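Ticket 528: tower shuts off by itself, then won't start
Queue: Landry building, desktops
Opened: 2/17/20
Status: waiting on part

Okay, starting this one fresh because the old ticket got closed by mistake and half my notes went with it. The user says the tower would run for a while, go quiet, and then refuse to come back on until it had been left alone for a good long stretch. It's the one from the Gorano office, asset tag 1827. No error on the monitor, no beeps, just off!

First thing I did was the boring stuff. Different power cord, different outlet, nothing else plugged in. Same story. Then I went through the event log before it died on me again and found a pile of unexpected shutdowns and not much else (no disk errors, no driver complaints). That pushed me toward heat or memory, so the side panel came off and I got to work inside.
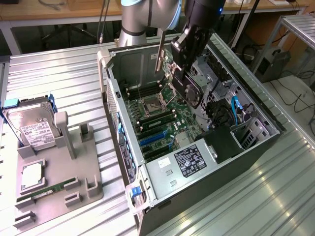
The memory was my favorite suspect, I'll admit it. I ran the long test overnight with one stick in, then swapped to the other, and both came up clean after 7 passes. So that theory went in the trash, and I was a little grumpy about it.

Next up was the processor. I cleaned off the old paste, which had gone hard and crumbly, put on fresh stuff and set everything back. It ran longer that time, long enough that I told the user I'd probably fixed it. Oops. It dropped out again right after lunch, 2 times in a row, so I had to send the embarrassing follow-up message.

Checked after that:
- expansion slots, nothing added that shouldn't be there
- rear USB ports, no bent contacts
- front power button, unplugged it and started the board by hand, same shutdown 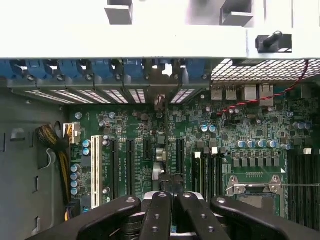
Desktop support, Kundano
Bench technician

Picking this back up. I borrowed a known good power supply from the spares shelf and ran the machine on it for the whole afternoon with the Bito stress tool going full blast. Not a single shutdown! Put the original supply back in and it quit before I'd even finished writing down the time. I'm calling it the power supply, with the dried-out paste as a side problem that probably wasn't helping.

The replacement is ordered. I can't leave the spare in there for good (it's the only one we've got in that size), so the user is on a loaner until the new one shows up.

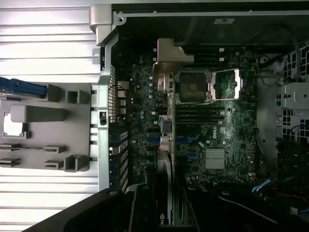

Does the user need to back anything up before the new power supply goes in?

The drive isn't touched for this repair, so the files stay where they are. A backup is still a good idea after that many sudden shutdowns, and I can run one to the office share if they reply on this ticket.

Leaving this open until the part arrives. To do when it does: fit the supply, run the stress tool again, update the asset record and get the loaner back.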